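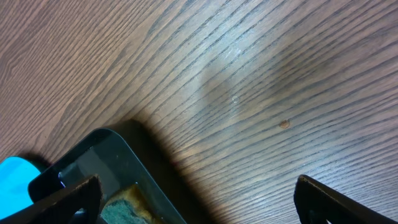 The sponge in its tub on the table, seen from between the gripper fingers.

Cladstead Robotics Club – minutes, August meeting

Present: Helju Jõgi (chair), Yuto Hamada, Danish Butt, Teófilo Puma (minutes). Martti Jääskeläinen sent his apologies and, very kindly, a tin of cookies.

Helju welcomed everybody back and thanked Yuto for all the evenings he has put into the table-wiping project. He would like the sponge to stay in the same corner until the next meeting – Danish asked about trying a rounder tub, and after a good long chat we agreed to leave that for now.

Danish has entered us for the Prothero challenge, beginners' class. Two of us may drive on the day, so please let him know if you'd like a turn!

Action: Yuto to write up the pickup routine. Teófilo to ask Martti for the cookie recipe.

Meeting closed at 2200.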